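## Séance 4 : règles de bonne pratique pour une cellule de manipulation de composants

*Polycopié du module « Automatisation de l'assemblage », antenne de Tranville. Version du 23 décembre 2018, celle que vous n'imprimerez pas.*

Rappel de la séance précédente : une norme ne se lit pas comme un roman, et une règle d'atelier encore moins. La nôtre tient sur deux pages. Le guide interne de Plesmont, dont elle descend, en comptait 116, avec un chapitre entier sur la couleur des étiquettes. Nous avons élagué.

### 4.1 Avant de mettre le bras en marche

- Le boîtier est posé sur le flanc, capot retiré, intérieur vers le haut. Un boîtier debout est un boîtier qui tombera.
- **Toute pièce a une place nommée.** « Quelque part sur la table » n'est pas un repère.
- Le support imprimé est bridé, puis relevé au palpeur. Le poser bien droit à l'œil ne compte pas comme un relevé.
- Les câbles internes sont écartés de la trajectoire d'approche. Le planificateur Xiong ne les modélise pas et ne s'en excuse pas.

### 4.2 Saisie du processeur

Le processeur se prend par les chants. On ne touche ni les contacts du dessous, ni ceux du socket, qui coûtent moins cher que votre temps mais se tordent plus vite.

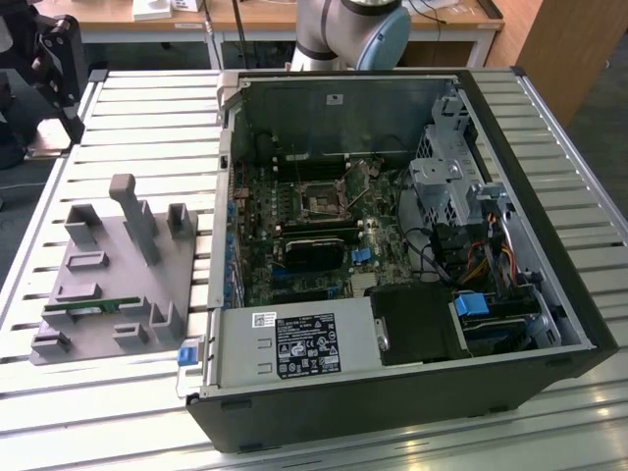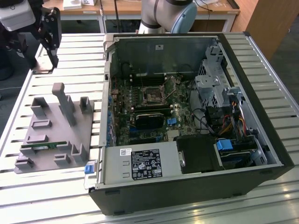

Socket ouvert, bâti à gauche du boîtier : la disposition de référence.
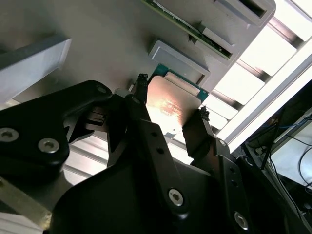

Prise entre les deux doigts, vue depuis la pince.
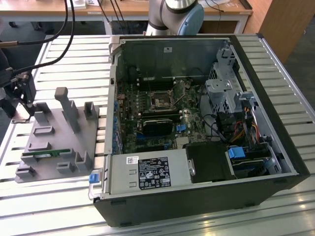 Vitesse d'approche : 50 mm/s au maximum dans les derniers centimètres, 600 mm/s en transit à vide. L'étudiant qui propose de « gagner un peu sur le cycle » est prié de relire le 4.4, puis de calculer combien de cycles il faut gagner pour rembourser une carte mère.

Le serrage est réglé en force, jamais en position seule. Deux processeurs de la même référence n'ont pas forcément la même cote, quoi qu'en dise la fiche.

### 4.3 Présence humaine

1. Une seule personne détient le boîtier d'apprentissage. Si elle va chercher un café, elle arrête la cellule.
2. Pas de main dans le volume de travail tant que les moteurs sont sous tension. « Juste pour redresser la pièce » figure dans la plupart de nos comptes rendus d'incident.
3. Avec deux bras sur la même table, l'arrêt d'urgence coupe les deux. À vérifier en début de séance, en appuyant dessus.
4. Bracelet antistatique pour toute intervention manuelle, relié à la terre. Relié à votre chaise, il est décoratif.

### 4.4 Quand ça se passe mal

Pièce lâchée : arrêt, consignation, ramassage, inspection à la loupe. Pas de reprise automatique. Le code d'erreur 1711 du contrôleur Skostudska signifie « effort anormal en fermeture » ; l'acquitter trois fois de suite ne le rend pas normal.

Toute anomalie est notée au cahier, même celle dont vous êtes l'auteur.

### À préparer pour avril

Rédiger la fiche de poste pour l'extraction d'une barrette mémoire, une page maximum, conditions d'arrêt comprises. Les fiches sans condition d'arrêt seront rendues sans être lues.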